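Início | Oficina | Cozinha | Lavandaria | Clube | Contactos

Dobrar roupa com pinças de mão: dicas do clube de robótica

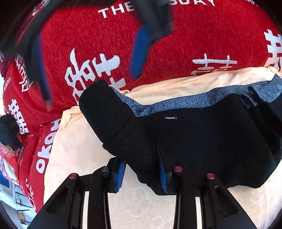
Peça de lã polar preta presa entre as almofadas azuis, sobre a manta creme.

A prova de dobragem do torneio Sidance vale 13 pontos e é aquela em que as equipas novas mais falham. As notas que se seguem saíram dos treinos de dezembro e servem para quem vai conduzir as pinças à mão durante a recolha de demonstrações. Quem só trata do código também deve lê-las, porque metade dos erros do modelo vem de demonstrações mal feitas.

Preparar a superfície

Uma mesa lisa é mais fácil, mas a prova é feita em cima de um sofá ou de uma cama. Treinem com manta por baixo. Estiquem-na antes de começar e deixem ficar as rugas que aparecerem depois. Se a manta e a peça tiverem a mesma cor, troquem uma delas nas primeiras sessões.

Almofadas com letras ou desenhos grandes podem ficar. A Oleksandra Karpenko queria tirá-las todas, mas o regulamento permite fundos decorados e o modelo tem de se habituar.

Pegar na peça

Tecido grosso, como a lã polar, agarra-se por uma dobra e nunca por uma camada só. Aproximem os dois dedos abertos, encostem a ponta ao tecido de baixo sem carregar e fechem devagar. Se a manta vier atrás, abram, subam dois dedos de altura e repitam.

Em peças forradas, confirmem que o forro vem junto com o exterior. Quando só se apanha o forro, a peça vira do avesso ao levantar.

Não agarrem pela etiqueta. Descose-se e, além disso, escorrega das nervuras da almofada.

Trabalhar com as duas mãos

Uma pinça segura, a outra alisa ou procura o canto. A que está livre espera afastada da peça, com os dedos abertos. Os movimentos rápidos da mão livre deixam a gravação tremida, e o Hywel Hopkin rejeitou 9 demonstrações numa tarde por esse motivo.

Enrolar a ponta do punho antes de dobrar ao meio ajuda nas peças pequenas. Nas camisolas, primeiro as mangas.

Almofadas dos dedos

As nervuras azuis enchem-se de cotão. Limpem com uma escova de dentes seca no fim de cada sessão. Se o cotão estiver entranhado, pano húmido com uma gota de detergente da loiça e uma noite a secar. Álcool não: endureceu-nos um par.

As almofadas coladas com fita Jametti aguentam bem. Quando um canto levanta, substituam a fita inteira.

Tirar pelo e borboto da roupa

A roupa de treino é sempre a mesma e fica cheia de borboto. Rolo adesivo antes, máquina de borboto uma vez por mês. Lavar a 30 graus, do avesso, sem amaciador, que deixa o tecido escorregadio para as pinças.

Registo

Apontem no caderno o tipo de peça, quem conduziu e se houve quedas. A pasta partilhada já tem 993 demonstrações e sem o caderno não se encontra nada. A Teresa Ó Ceallaigh passa os apontamentos para a folha de cálculo ao fim do dia, por isso escrevam de forma legível.

As pinças voltam para o armário Driton com os dedos abertos. A chave está com o Eoin Geraghty.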